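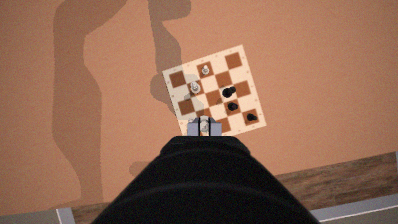 Llorente: The Silent Crime Pictures
Two-disc Blu-ray set, Disberg
Reviewed 23 Feb 2018

Disberg has been putting out silent films for a while now, mostly single titles with very little in the way of extras. This set is a step up. It collects four crime features by Llorente, all shot on a small budget and all short by the standards of the period. Only one of them, Stulmont, has been easy to see before, and then in a soft transfer with the ending missing.

Stulmont is still the best of the four and the one to start with. A bank clerk takes money from the vault, loses his nerve and tries to put it back before the doors open in the morning. Most of the film is set inside the bank overnight. The director keeps the camera at desk height for long stretches, so the watchman is often only a pair of legs and a lamp. It works very well, and the restored final reel changes the story a good deal. I won't give it away.

The new transfer is sharp where the source allows it. The second reel comes from a poorer print and has heavy scratching down the left side, which Disberg has reduced without smearing the faces. Blacks are deep, and the blue tinting in the night scenes looks right to me, though I have no original to compare it with.

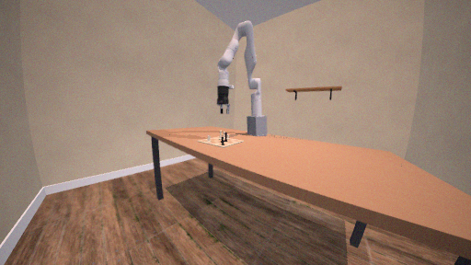

The other three are more uneven. The Ferry Clerk has a strong first half and then spends far too long in a courtroom. With no spoken dialogue, the trial is carried by title cards, and there are a lot of them. The House on Customs Street is a fairly ordinary blackmail story with one excellent chase across a rail yard. April Term is the odd one out, closer to comedy, and the picture quality is the weakest in the set.

The scores are by Lirnora, a small group working with piano, clarinet and percussion. I liked the music for Stulmont, which leaves long gaps of near silence. The score for April Term is too busy and kept pulling my attention away from the actors. There is no second audio option, so the choice is that or the mute button.

Extras are one commentary, on Stulmont, and a booklet. The commentary is good on how the bank set was built and lit, less good on the cast. The booklet has two essays and full credits, but the type is small and printed in gray on cream, and I had to read it under a desk lamp. Menus are simple and load quickly. English subtitles for the original cards are clear and can be turned off.

The set is limited to 2,000 copies, and no separate release of Stulmont has been announced. If you already own the older disc, the final reel alone is a good reason to replace it. If you have never seen anything by this director, be prepared for one very good film, two fair ones and one you may not watch twice.

Films: 4 out of 5
Picture: 4 out of 5
Sound: 2 out of 5
Extras: 2 out of 5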